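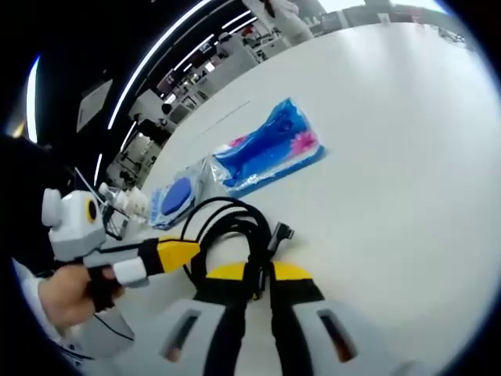 Im März waren wir beim Schreibtag in Trakby. Der kleine Verlag Skitotska hatte sein Lager geöffnet, Eintritt frei, bis zu 90 Plätze. Gelesen wurde aus der Reihe Wumus, Science-Fiction-Erzählungen mit höchstens 19 Seiten. Am besten gefiel mir »Kushwaha«, die Geschichte einer Stadt unter Eis - leider nur der Anfang. Danach Führung durch den Satz, 120 Minuten mit Pause. Für die nächste Anthologie lagen 419 Einsendungen vor. Kaffee gab es im Hof.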